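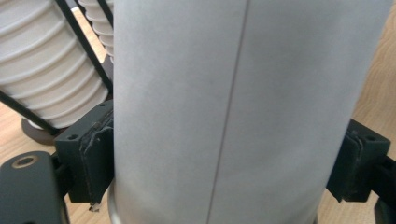 I have come round to the view that food tins should be sold without paper labels. Every tin that goes out for recycling from my house has first to be soaked and peeled, and the glue stays on long after the paper has gone. A bare tin is a decent-looking thing. The grey is dull and slightly mottled, a thin dark seam runs the full height of the side, and a shiny rim at the bottom catches the light. I would happily have a shelf of cylinders like that in the kitchen, with the contents stamped on the lid.

The usual objection is that shoppers need to know what they are buying. They do, and a stamped lid and a card on the shelf edge would tell them. Casteo, the small grocer near me, tried this in February with 11 lines of beans and tomatoes. The tins stood in open trays with the ingredients printed on the front of each tray, and a slip with the same details went into the bag at the till. The shop sold 2,000 tins that month. I bought eight of them and had no trouble telling chickpeas from plum tomatoes.

Segura, which packed them, charged 58p a tin, a few pence under its labelled range. I don't claim that paper is the whole of the difference, but it must be part of it.

There are fair points on the other side. People with poor sight find a large printed label easier than a stamp, and anyone with an allergy wants the full list to hand at home. I would answer the first with raised lettering and the second with the slip, though slips get lost. The law on labelling would need looking at too.

What I can't accept is the argument from looks. Vumar dropped its trial because bare tins were thought to seem cheap. They hold beans. I would sooner have them cheap and easy to rinse.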